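Opinion | Workplace and Study

The Shared Table Deserves a Policy of Its Own

12 August 2019
By the Facilities Desk, Jalthorpe

Institutions write rules for nearly every kind of room. There are booking rules for lecture halls, cleaning rules for kitchens, and signing-out rules for storage closets. The long shared worktable, at which a great many of our members spend most of their day, is usually covered by a single sentence asking people to leave it as they found it. It is the view of this desk that the sentence is inadequate and should be replaced.

The difficulty lies in the words "as they found it." A table that was crowded on Friday will be crowded when the next person sits down, and that person has met the requirement in full by leaving it crowded again. In June we walked through the shared rooms at Skolside and the older Rulora wing, which together hold 2822 square feet of work space. The floors were clean and the trash had been taken out. The tabletops were another matter, and in several rooms the part of the table a person could use had shrunk to the width of two forearms.

We do not fault the people who work there. Bench work requires things to be within reach, and anyone who handles small items by hand, under a steady light and with close attention, needs a clear patch directly in front of the chair. What we observed is that the patch is generally kept clear and everything around it is left to settle. Cables are the chief offender. A monitor may be moved with some thought, but its cable goes wherever it happens to fall.
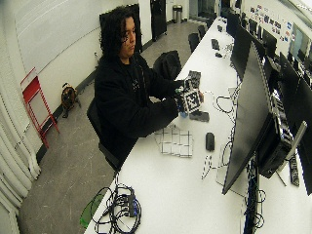

Hands-on work at a shared table, with a power strip and its cables at the near corner.

Three matters seem to us to call for a written standard.

The first is power. A power strip on the tabletop takes up room that was bought for work, and it draws every cord in the vicinity toward it. Strips should be fixed beneath the table or along the back edge, and slack should be gathered with a reusable tie. A box of 100 such ties is a minor purchase for any department. We would ask only that the box be kept in the room itself, for no one will walk to another floor to fetch one.

The second is the edge. Bags, sleeves, and similar soft items tend to end up half on the table and half off it, particularly in narrow rooms where people pass close behind the chairs. A hook under the tabletop at each seat would meet the need. The Kokkonen reading room fitted them last year at a cost of almost $400, and its front edges have stayed clear without a single notice being posted.

The third is equipment that has come to rest. Monitors and computers in daily use have every right to their space. A spare keyboard, a case without its cover, or a stand that supports nothing should be given a shelf and a label. We propose a limit of 2 weeks, after which an unlabeled item may be moved to storage by whoever manages the room. Some colleagues consider this severe. We would point out that storage is not disposal, and that an item no one has asked for in that time is unlikely to be missed on the next working day.

There is a fair objection to all of this. Work in progress looks untidy, and a rule written by people who do not sit at the table can do real harm to people who do. A half-finished arrangement of parts and printed sheets may be exactly where it ought to be, and clearing it away at five o'clock could cost a morning. We accept the point, and the standard should say plainly that work laid out in front of a seat is to be left alone overnight if a dated card is placed beside it. The card matters. Without one, the person who arrives next has no means of telling a careful layout from an abandoned one.

We would also caution against buying larger tables. Two of the rooms we visited had been given longer ones within recent memory, and the added length was already occupied by equipment. Money spent on hooks, ties, and one good shelf per room would go further.

The present wording is due for review with the rest of the room rules. We recommend that the shared table be given its own page, that the page be kept short, and that it be drafted with the people who use the seats.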